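Home Products Outdoor Lighting Hire Support Contact

Outdoor Lighting / Evening and Courtyard Sets

Reading time: 4 minutes

Cluvance Evening Lighting Set

The Cluvance Evening Lighting Set is supplied by Clilurard to schools, residential blocks, places of worship and public gardens that keep an outdoor area open after sunset. The set combines one white area light, mounted on a mast, with two warm low lamps for use near seats, steps and doorways. It may be bought outright or hired by the month.

The set replaces the earlier Courtyard Pair, which remains supported for spare parts. Customers who already own the Courtyard Pair may keep their existing mast and base. Only the head and the cable need to be changed, and both are listed under Accessories on the order form.

Intended use

The area light is meant for general lighting of a yard, path or parking bay. It is fixed high and aimed downwards, so that the strongest light falls on the ground in front of the mast. The low lamps are weaker and have a yellow tone. They are placed where people sit or where a level changes, and are not intended to light a route on their own.

A single set is suitable for an enclosed area of up to 85 square metres. Larger areas should be divided and a set allowed for each part. Where the area contains trees, climbing plants or open metalwork, the lights should be tried in position before the base is fixed. Branches and bars that appear slight in daylight can break up the light a good deal at night, and moving the mast a short distance to one side is often enough to correct this.

White and warm light together

Many sites choose one strong lamp and no other. Under a single white light the ground close to the mast is bright, while objects further off lose their colour and outline, and people using the area may find it difficult to judge distance. A second, warmer light set low down gives the eye another point to work from. The two types should be kept apart in height and should not be aimed at each other.
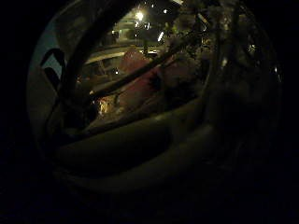 After dark: a bright white light high up, with a small warm glow lower down.

Pale surfaces remain easier to find in poor light than dark ones. Customers are advised to consider the finish of rails, bench backs and kerbs at the same time as the lighting, particularly in older courtyards where much of the furniture has been painted dark green or black. Strong colours such as red may still be noticed at short range but their shape can be hard to make out. Loose articles should be cleared from walkways before the lights are switched to the lower setting.

What is supplied

Area light head with hood
Mast in two sections, with locking collar
Weighted base
Two Jotent low lamps, each with ground spike and flat foot
Main cable, 8 metres
Control box with timer
Fixing key and printed instructions

The ground spikes are for soil and firm turf. The flat feet are for paving, decking and indoor thresholds. Spikes must not be driven into gravel, as the lamp will lean in wind.

Settings

The control box has three settings. Full runs the area light and both low lamps. Evening reduces the area light and leaves the low lamps unchanged. Late switches the area light off and keeps the low lamps on until the time chosen on the timer. The setting may be changed by hand at any point, and the timer will resume on the following evening.

Where neighbouring windows overlook the area, the hood should be fitted in its lowest position. The hood limits light above the level of the mast and reduces the halo seen around the lamp in mist or fine rain. It can be removed for cleaning by releasing the catch at the rear. The lamp must be switched off and allowed to cool before the hood is touched.

Installation

The set may be assembled by two adults without special tools. The mast should be built flat on the ground, with the collar locked, before it is raised into the base. Connection to a fixed outdoor supply must be carried out by a qualified electrician. Clilurard does not provide this service but will send the wiring sheet in advance on request.

At Tatlı, a garden court with seating on three sides, the mast was placed in the corner nearest the gate and the low lamps beside the benches. The arrangement was prepared by Ho-yin Yip of the Clilurard site advice office and is available as a sample plan for similar courts. Other plans can be drawn up from a simple sketch showing walls, doors, seats and any existing lights.

Hire and purchase

Monthly hire is 49 pounds for each set, including the low lamps and control box. Delivery is charged separately according to distance. Hire may begin in any month, though sets for May are usually reserved early for outdoor events and should be requested in good time.

Sets that are purchased carry a guarantee of two years on the head, lamps and control box. Cables, spikes and hoods are treated as wearing parts and are not included. Spare hoods are kept in stock in grey and black.

Returned hire sets should be dry, with the cable coiled and the spikes cleaned of soil. Any damage to the mast should be noted on the return slip, including small dents near the collar, which can prevent the sections from locking.

Related: Jotent low lamps Masts and bases Timers Spare parts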